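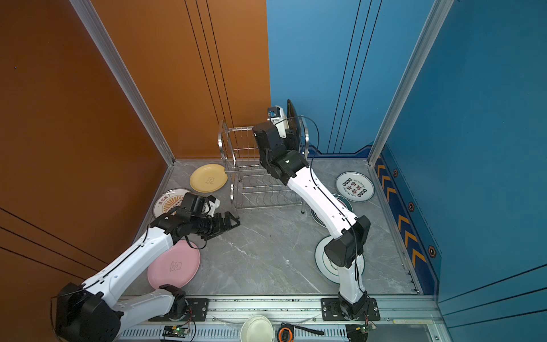

Chapter 5
Why Water Climbs

Pour a little water on a saucer and touch the corner of a paper towel to it. The water heads uphill! It soaks into the paper and keeps creeping, well past the level of the puddle, and no pump is pushing it. The same pull helps a tree drink, draws ink into a pen, and keeps a film of water hanging on a clean plate long after you've rinsed it.

Two forces share the work. Water molecules cling to each other, and we call that cohesion. They also cling to other materials such as glass, paper and clay, and that's adhesion. When water sits in a very narrow space, adhesion drags the edges up the walls and cohesion brings the rest along behind. The whole effect is known as capillary action, and once you know to look for it you'll find it all over your kitchen (try a sugar cube and a spoonful of coffee).

Samira Najjar met it in a basement. She was teaching science in Burkcombe when a damp line appeared on the old brick wall below her classroom, and she had her students mark its height in chalk every morning through January. By the end of the month the line stood 84 centimeters above the floor. Her students wanted to know what was stopping it from going higher, and that's a wonderful question. We'll work out an answer in Section 5.3, using their chalk marks.

Before you read on, get a drinking straw, the thinnest one you can find, and a glass of water with some food coloring in it. Stand the straw in the glass and look closely at the level inside and outside. Write down what you see and make a quick sketch. You'll need both for the first activity.

Key words: cohesion, adhesion, capillary action, meniscus, surface tension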